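Notes from the Corkell room, on recording laundry pickups with a humanoid

When we started on the laundry task I had already read a good many write-ups about training the policy and hardly any about the long weeks of recording that come before it. So I've put down how we go about it, mostly for the people joining us from the Vasthorpe office, but anybody with a two-armed robot and a pile of clothes should be able to follow along. (I do go on a bit. Skip to the part you need, I won't be hurt!)

The task itself is plain. The robot walks up to a basket, takes hold of it or of what's inside, and carries on from there. What we are gathering are demonstrations: a person drives the robot through the whole thing from start to finish, and we save the camera views, the joint positions and the commands together. One run-through is one episode. Our first target was 1000 episodes for the basket task alone, and we're working toward 4000 across all the household tasks.

## Setting up the room

Pick your carpet and your lighting and then live with them for a whole session. You do want variety in the end, lots of it, but change the room between sessions so that you know what changed and when. We keep a plain text file for each session listing the floor, the lights, the height of the basket and what's in it. It takes a couple of minutes to fill in and it has saved me whole afternoons.

A few things we go through before the robot is powered up:

- Put the basket on something raised for the early sessions. A low stool is fine. Floor pickups ask for a much deeper bend, and I would leave those until your operators are comfortable.
- Turn the basket a little between episodes. If the handle slot always faces the same way, the policy will learn that handle slots always face that way.
- Use real clothes. New, folded shirts behave nothing like a heap somebody has dropped in.
- Mix up the colors over the day. A whole basket of dark things is hard to read through a camera, so you'll want plenty of those, and plenty of light and mixed loads as well.
- Check every strap and cable on the arms by tugging gently. Then do it again after lunch.

## Bringing the robot to its start pose

We use the Lahtinen recording tool, and it will happily let you begin an episode from any old pose. Please don't. Choose a small family of start poses and rotate through them. Ours differ in how far the robot stands from the basket and in where the hands begin, some low by the sides and some already partly raised.

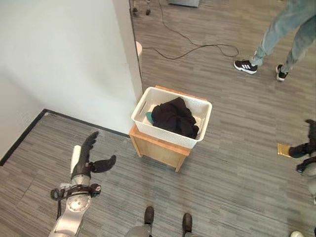

The approach is where new operators rush. They see the basket, they know where they're going, and they fling the arm at it. Slow down for the last stretch and open the hand early, well before it gets near the rim. An open hand on the way in gives the policy a long, clear run of frames where the intention is easy to read, and it gives you time to fix your aim without a jerk in the wrist.

Keep both arms in mind too. It's very natural to think about the hand that's doing the work and let the other one drift, and then your data is full of a second arm wandering about for no reason. Park it somewhere sensible or use it.

## Recording an episode

1. Reset the basket and the clothes. Give the heap a good shove so it doesn't settle into the same shape every time.
2. Have the spotter call "clear" before the operator takes control. The spotter may walk about near the robot during a run, but should stay out of arm's reach and keep a hand on the stop button.
3. Start the recording, then wait a breath before moving. Episodes that begin mid-motion are a nuisance to trim later.
4. Drive the approach, the grasp and the lift in one smooth go if you can.
5. If you fumble, keep going and recover. Those recoveries are some of the most useful things we have! Only stop for something unsafe or for a dropped connection.
6. Mark the episode good, recovered or bad right away. You will not remember by the end of the hour.

People ask whether the room should be tidied until it looks like a showroom, with nobody in view. We don't bother, beyond moving anything the robot could trip on. Homes have chairs and cords in them and people walking by, and a policy raised on bare floors gets confused the first time a pair of legs turns up.

## Looking over what you have

At the end of each session, watch a handful of episodes at normal speed. I know it's dull. In April we lost 284 episodes to a wrist camera that had slipped out of line, and every one of them would have been caught by five minutes of watching.

After that, run the Zedov checker over the folder. It looks for missing frames and for joint readings that jump. Version 2 also compares the clocks on the cameras and the arms, so please update if you're still on the old one. Anything it flags goes in a folder called "review", and we go through that folder before the next session begins.

Then charge the batteries, hang the operator gloves up to air, and put the laundry back in the cupboard by the door. The key is on the hook inside the charging cabinet.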